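The Long Table
Home | Workroom | Tables | Shelves | Guestbook

Page last changed 8/3/01

Welcome to the table page! If you came over from the shelves page you already know I can't leave a piece of wood alone, and if you didn't, well, now you know. This is where I keep everything to do with the plank table in the workroom, and it has gotten a bit out of hand, so I've cut the wordy parts down to a line or two each. (That was the plan, anyway. Some of them grew back.)

I bought it at the Narstead barn sale back in February for $134, which was more than I meant to spend on anything that day. I went for a lamp. I did not get a lamp.

Getting it home
It wouldn't go through the side door, and then it wouldn't go through the front door either. The legs had to come off on the porch, in the sleet, and one of the bolts rolled under the steps, where I believe it still is.

The old finish
Dark brown, shiny, and sticky on warm days. If you set down a sheet of paper and forgot about it, you had a sheet of paper for life. I thought the wood underneath was going to be just as dark, so the first scraped patch was a real surprise – light brown, with the grain running straight down the length.

Scraping
I did it all by hand with a card scraper, a few evenings a week with the radio on. A sander would have been faster and my shoulders would have thanked me, but I'd ruined a nice little bench with one last fall and I was still mad about it.

Seams
People write to ask if I filled the lines between the planks. I didn't! They're pretty faint and I like them. Crumbs do get in there, and so does flour, and the one time I spilled glitter on it I thought about moving house. An old toothbrush gets most of it out.

Oil
Three thin coats of Nimero, wiped on with a cotton rag and wiped back off again after a few minutes. I waited a full day after each one and a whole week after the last. Please spread your rags out flat outdoors to dry and don't ball them up in a bucket, oily rags really can catch fire.

Water rings
I got my first one 9 days after the last coat, from my own coffee mug. I cried a little and then rubbed more oil on it. You can find it if you know where to look, and I'm not telling.

Legs
Still the old ones, back on with new bolts from the hardware store. One of them is a hair short, so there's a folded piece of cardboard under it that I keep promising to replace with something nicer. It's been there so long now that I vacuum around it.

Wiping down
Barely damp, always along the grain, then dry it off right away with a towel. I tried lemon spray once and it left the whole top streaky, so the spray lives under the sink now and the table gets plain water.

What I'd do different
Start on the underside, for practice. I learned to scrape on the top, right at the end everybody looks at first, and there are a couple of dips there that catch a pencil if you let it roll. Also, I'd wear knee pads for the legs – you spend way more time on the floor with a table than you'd think.

The bench that goes with it is next, if I can find enough wood in the same color. I've been back to Narstead twice and come home both times with something else entirely (a bread box and a lamp, finally). So the bench page is going to have to wait, and in the meantime the table keeps getting used every day, little things all over it, a few more faint marks each month, and the grain looking as good to me as it did on that first scraped patch.
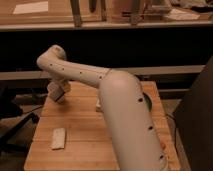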